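Home | Clothes Care | Mending | Small Spaces | Ask a Question

How to Wash Corduroy Without Flattening It

I put off washing my first corduroy jacket for an entire winter, and I'm a little embarrassed to say so. I had picked it up on a trip to Jesolari, worn it to pieces, and then got it into my head that one spin in the machine would leave it bald. It came out fine! Corduroy is only cotton with a pile on it, most of the time, and the pile just wants a bit of kindness.

Start with the care label. If it says dry clean only, or there's wool in the blend, stop and take it to a cleaner. If it says machine wash, carry on. 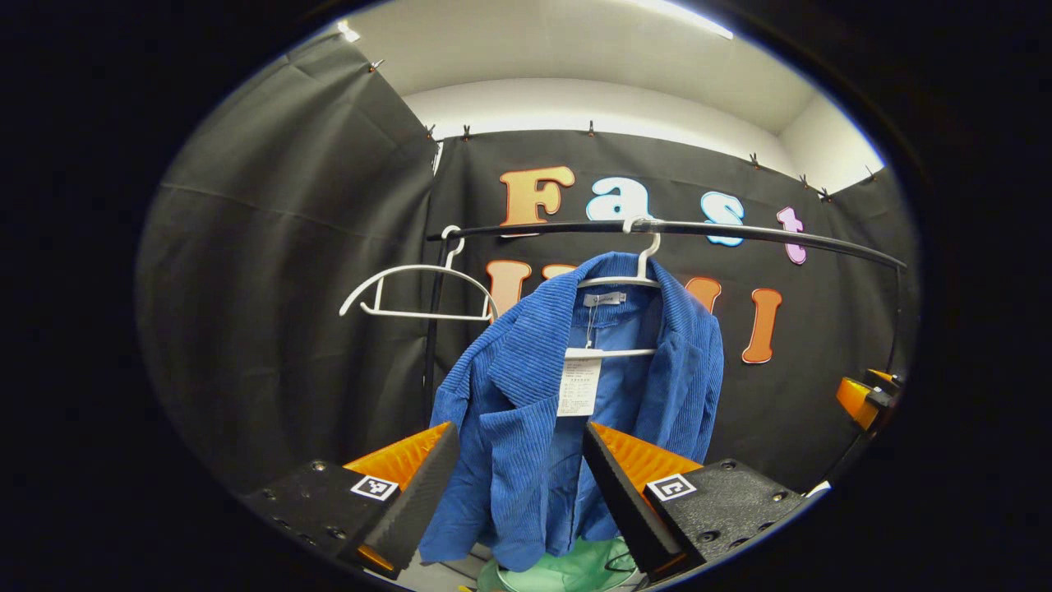 Blue corduroy on a white hanger, price tag still on.

Next, empty the pockets (all of them, including the little inside one where the tissues live), fasten every button, and turn the whole thing inside out. The ribs rub against each other in the drum, and having the lining side out spares them a good deal of wear. Give the collar and cuffs a dab of mild liquid soap if they look grubby and leave it for 5 minutes.

Sort by color, and be strict about it. Deep blues and reds can bleed for the first couple of washes, and towels shed lint that will sit in those grooves until spring.

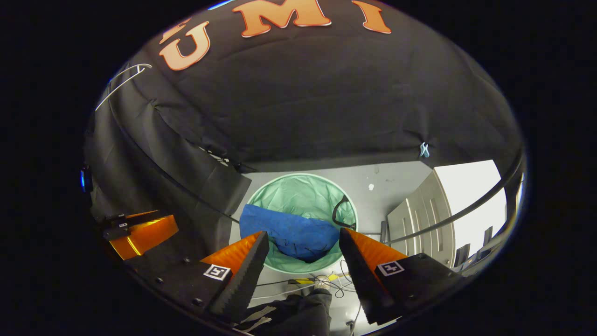
Wash cold on the gentle cycle, with the slowest spin your machine offers. I use Briveo liquid, the unscented one, and only half a cap. Skip the softener, which can leave the pile looking greasy. Don't cram the drum either – a jacket needs room to move, or the creases set in hard lines that take forever to coax out.

When it's done, get it out right away. Shake it, turn it right side out, smooth the seams with your hands, and put it on a wide hanger somewhere airy. Mine takes nearly 13 hours, so I hang it at night and forget about it. While it's still a touch damp, brush along the ribs with a soft clothes brush. If you must iron, do it from the inside over a towel, with steam and hardly any pressure.

I wash mine 2 times a season and air it in between on the back porch.

Comments (3)

bredness_knits: Does this work for pants too? The knees on mine are shiny.

Reply from the author: Same method, yes! Steam and a brush will lift the knees a little, but worn pile won't grow back, I'm afraid.

Tehrani Thrift: I add a splash of white vinegar to the first wash for dark colors. No idea if it helps but I keep doing it.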